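Ticket: lesson plan PDF prints pattern unit at wrong scale
Product: Tedberg Lesson Library, art and design section
Status: open, reopened twice

Original report

The worksheet for the Repeating Patterns unit (grades 3 to 5) should print with a one-inch grid. Mine prints smaller, and the tile template no longer matches the stencil sheet from the same download. I teach four sections of art and have already wasted 60 sheets of cardstock on this.

Support reply 1

Please set your print dialog to 100 percent and turn off "fit to page."

My answer

It was at 100 percent before I wrote in. I tried again from a second computer and got the same small grid. The stencil sheet prints correctly from both, so I have a hard time believing it's my printer.

Support reply 2

We have refreshed the file on our side. Please clear your browser cache and download it again. Closing as solved.

My answer, ticket reopened

Not solved. The new download has the same file size and the same page count of 25, and I doubt anything in it was changed.

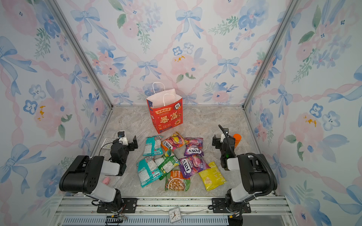 The tile template is page 7, and the lesson leans on it completely. Students draw one motif inside a square, trace it across the grid, then check that the edges meet. For the warm-up I ask them to find the repeat in something ordinary, and wallpaper like this, with its blue bows and pink peonies, works well for third graders. They then need a square that matches the stencil, or the edges never meet and the lesson teaches the opposite of what it says.

Support reply 3

Other customers have not reported this. Could it be the Hultano driver?

My answer

I switched to the Dandura printer in the office. Same result. I also opened the file in another PDF reader, and page 7 is set up as A4 while every other page is Letter. I'd call that a file problem, whatever other customers have or haven't reported.

Support reply 4

Passed to the content team. A corrected file is expected in September.

My answer

I'll believe it when page 7 measures one inch. Please leave the ticket open until I have printed it myself.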